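Refinishing a Painted Fiberboard Tabletop on a Metal Frame

Last updated July 2, 2024
Filed under: Tables and work surfaces

This procedure covers a flat sheet of fiberboard, painted on all faces, resting on or screwed to a steel frame. It applies to long, narrow tops used as desks, craft benches or packing tables. It does not apply to laminate, melamine or veneer, which need a different primer and a different approach to sanding.

Fiberboard has no grain and takes paint evenly on the face. The edges are another matter. They are more porous than the face, they soak up the first coat, and they swell if water sits on them. Most failures start at the front edge, where forearms rest and cups are put down.

What you need

Mild dish soap and two lint-free cloths
Sugar soap or another paint-safe degreaser
Abrasive paper, 120, 180 and 240 grit, with a sanding block
Stain-blocking primer (shellac or solvent type)
Water-based enamel in the finish color
Foam roller, 4 inch, and a small angled brush
Fine surface filler
Painter's tape and a drop cloth
Dust mask and safety glasses

Step 1. Clear and clean the top

Remove everything from the surface. Wash with dish soap in warm water, using a wrung-out cloth. Do not flood the board. Dry it at once with the second cloth, paying attention to the edges. Gray smudges from sleeves and paper usually come off at this stage. If they do not, go over them with the degreaser and wipe again with clean water.

Step 2. Sort the marks

Look along the board with a lamp held low at the far end. Divide what you find into three groups.

Scuffs sit on the paint film and have no depth. A white eraser or a damp melamine sponge will remove many of them, but the sponge is abrasive and leaves a shiny patch on matte paint. Test it on the underside first.

Stains have gone into the paint or through it. Brown is the color to watch, as it can mean coffee, rust from a metal object, or bare board showing where the paint has worn away. Drag a fingernail across the mark. If you feel a step, the film is gone.

Swelling shows as a raised, slightly fuzzy area. It will not go down by itself and must be sanded flat.

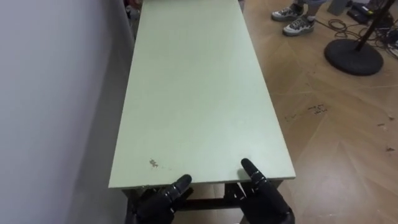
Mint-green top before refinishing: faint scuffs overall, one small brownish stain near the close end, at left.

A mark of that size can be handled as a spot repair, but a patch in matte pale green is easy to see in side light. Recoat the whole face if the table stands where daylight runs along its length.

Step 3. Protect the floor and wall

Cover the floor under and beside the table. Herringbone parquet collects sanding dust in every joint, and the pattern makes it slow to vacuum out. If the table runs close to a wall, pull it out far enough to get the roller down that side. With a heavy top, lift the frame; do not drag it.

Step 4. Sand

Sand stains and worn spots with 120 grit until the rim of the old paint feels level. Feather outward with 180. Then key the whole face with 180, using light, even strokes. Where the edges are rounded, wrap the paper around the block by hand and follow the curve — a flat block will cut through the paint. Vacuum, then wipe with a barely damp cloth.

Step 5. Fill and prime

Fill dents with a thin layer of surface filler. Let it harden, sand with 240 and remove the dust. Brush stain-blocking primer over each brown area and over any bare board. Water-based primer is not suitable for this first coat — tannin, rust and coffee will come back through it. Apply two coats to exposed edges.

Step 6. Paint

Cut in the edges with the brush, then roll the face in long passes from one end to the other. Keep a wet edge. Leave the coat for the time given on the can, sand lightly with 240, wipe and apply the second coat.

Step 7. Cure

The surface will be dry to the touch long before it is hard. Keep cups, lamps and boxes off it until the full cure time on the can has passed. Felt pads under metal objects prevent most new marks.

Text: Rattana Meesuk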